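Student Team Takes On the Rod Task in Simulation

Posted Wednesday, August 20, 2025

The robotics club at Tomside Technical College has no robot arm of its own. It has two workstations, a shared login, and a physics simulator that Holger Blomqvist, who teaches controls at the college, installed before the spring term. Over the summer a small group of students has used it to prepare an entry for the Levlow Manipulation Challenge, a student competition run entirely in simulation until the final round.

We spoke with Blomqvist and two members of the team, Szu-yu Ng and Hooman Abbasi, in the club room on the second floor.

The task they chose is one of the shorter ones on the Levlow list. A thin rod lies on a table near a printed target. The arm must pick up the rod and bring one end of it to the center of the target. The start position of the rod changes with every trial, and so does its angle.

"On paper it is pick and place," Ng said. "The difference is that the goal is defined at the tip of the rod, and the gripper may be holding it some distance away. Any error in the grasp angle gets multiplied by that distance."

Ng wrote the grasp planner. The first version always closed the fingers at the midpoint of the rod, which kept the load balanced but left a long lever between the hand and the tip. The current version picks a grasp point closer to the working end and accepts some sag on the other side.

"I had the midpoint version for most of May," she said. "It was stable and it scored badly. Moving the grasp point raised the score more than any of the tuning I had done up to then."

Abbasi handles motion and contact. He described the contact settings as the part of the project that took the longest and shows the least. With friction set too low, the rod rotated between the fingers as soon as the arm accelerated. With friction too high, the rod behaved as if it had been glued, and the policy learned motions that would fail on hardware.

"You can get a very good number from a bad simulator," Abbasi said. "Holger made us write down every contact parameter and where it came from. Half of them came from nowhere, so we went back and did those again."

Each software change is tested on a fixed batch of 200 trials. The batch uses the same random seeds every time, so that a change in the result can be traced to a change in the code. A full batch takes 20 minutes on one workstation. In the latest one the success rate was 67 percent. The team counts a trial as a success only if the tip stays inside the innermost ring for a full second after the arm stops.

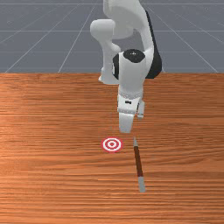 The rod task in the team's simulator, with the gripper open above the table and the target beside the rod.

Most of the remaining failures happen at the approach, according to Ng. The fingers come down slightly out of line with the rod, one of them touches first, and the rod rolls. The planner then continues with a pose that is no longer correct. A second pose estimate just before closing is the obvious fix, and she has it running on a branch.

"It costs time per trial, and the competition scores time as well," she said. "So we are looking at doing it only when the first estimate is uncertain."

Blomqvist does not write code for the entry. He reviews the logs once a week and asks for one plot he has not seen before. He considers the logging habit worth more to the students than the placement.

"They came in wanting to watch the arm move," he said. "Now they argue about the distribution of the tip error, with the viewer window closed. I regard that as progress."

The viewer does still get used. Abbasi replays failed trials at reduced speed and sorts them by type — rolled, dropped, overshot, timed out — before anyone changes a parameter. The sorting is manual, and he would like to automate it after the submission deadline.

Teams that pass the simulated round will run their code on a physical arm at the final in Nurport. Abbasi expects the score to fall there and would not give an estimate of how far. Ng plans to widen the range of rod masses and friction values in the test batch before then.

The club meets again when the fall term starts. New members need basic Python and should write to Britt-Marie Fjeld at the department office for a workstation login.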